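**Feb – open day notes, bin picking cell**

Doors at 10, first group (Wendent people) early, still taping the floor when they walked in. 26 visitors by noon, 81 on the sign-up sheet.

- Ran the short demo, 11 min per group. Long one is too long, they drift off to the coffee.
- Flastitz group asked about cycle time agian. Need a number on the wall.
- E-stop shown to every group before start. Keep.
- Haltine wants the grasp logs. Send after cleanup.
- Rear clamps: check between groups, add to list.
- Mixed items next time too – people like guessing which one it goes for.

Afternoon set for group 4: pouch, black tape dispenser, little blue toy, the small white case over by the left wall, couple more. 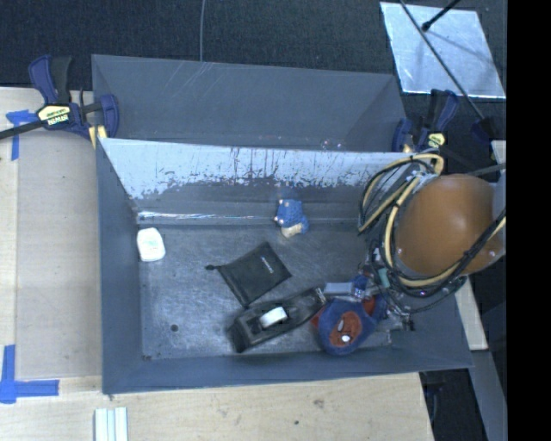 Babić: fine, but slow it down for the school groups, and let them choose the order. At 17 percent speed they can follow it and still ask things. Also move the rope back a bit, the ones behind couldnt see into the bin.

Rope – will do. Speed preset still to save.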